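Jistmont coffee table from Drarley: how it's holding up

I said I'd come back and write this once we'd properly lived with the thing, and we've had it since April, so no more excuses. It's the Jistmont, the big dark one with the carved front and the gold scroll trim, bought from Drarley along with the suite. If you like your furniture plain and pale you can stop reading now, you'll hate it!

First off, the weight. It came in one box at 33 kilos and the two delivery lads (lovely, took their boots off) had a job getting it round the corner from our hall. The legs were already on. All I had to do was cut the straps and peel off a lot of that thin foam that squeaks, and then we shuffled it about on the rug for half an hour until I was happy. If you live up a flight of stairs, pay for the two-person delivery.

The price was 1269 all in for the table, and yes, I gulped a bit. I'd set myself a limit of 500. There was a cheaper one in the same range, but the legs were straight and it looked like something out of a waiting room next to our seats, which are all curves and damask. The curved legs on this one go so much better with the rolled arms, and the gold along the bottom edge picks up the gold in the picture frame over the sofa, so I gave in.

Now the top. It's a lovely deep reddish brown and very glossy, and gloss means you see everything. Fingerprints, dust, the lot. When the sun comes round to our window in the afternoon you can see every swipe of the cloth. I do it with a barely damp microfibre and then a dry one straight after, and once a month it gets a dab of Kovedari polish. Don't overdo the polish or it goes smeary and you'll be there all evening.

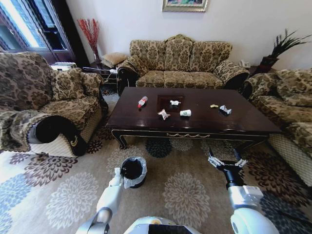
Page last changed: April, teatime

Everyday life, then! With seats on three sides it gets used from every direction, and it collects the lot: sweet wrappers, a paper cup, a little bottle on its side, bits of foil. A tidy-up is quick, mind you. I sweep the rubbish into a bag, wipe it over, done. A dark shiny top does make a pale wrapper stand out a mile off, so I can't pretend I haven't noticed it.

The one bit I'm less keen on is the dark square panel set into the top. It's recessed, so crumbs get down along the edge and the cloth rides straight over them. I go round it with an old soft paintbrush and that does the trick, but a flush top would have been easier. The carved apron wants the same brush every so often, dust does love a scroll.

Marks so far: one tiny scratch near a corner (keys, my own fault) and a faint ring from a mug that came out with the Kovedari and a bit of rubbing. We use coasters now, a set of Takács cork ones, and they don't slide on the gloss the way the glass ones did. No wobble at all, even on a thick rug, and I've leaned on it getting up more often than I'd like.

Would I buy it again? I would, though I'd wait for the sale, as I gather Drarley knock 100 off now and then and I missed it by a fortnight. Four stars from me, and the missing one is for that panel. If anybody has found a better way of getting crumbs out of it, leave a comment, I'd love to hear.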